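Second Life for the Button-Up

Last updated: 23 May 2023

The Zirkholm garment workshop receives almost 300 shirts in a typical month, most of them donated by households in the Flavham district. Each is examined under good light before any decision is made about repair, resale or recycling. Buttons come first – a missing one can usually be matched from a stock of 4,000 kept in shallow drawers.
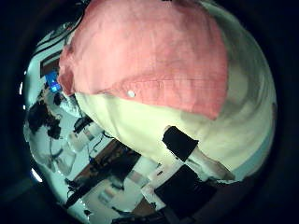

A salmon-pink button-up shirt with a small white button, above pale cream-yellow fabric.

Seams and hems follow. Staff are trained over 14 sessions to recognize strained stitching and to judge whether a worn hem can be turned. Shirts that pass are pressed, folded and sent to the Liapis shop, where a new rack opened in March. Fabric beyond repair is cut into squares for quilting classes.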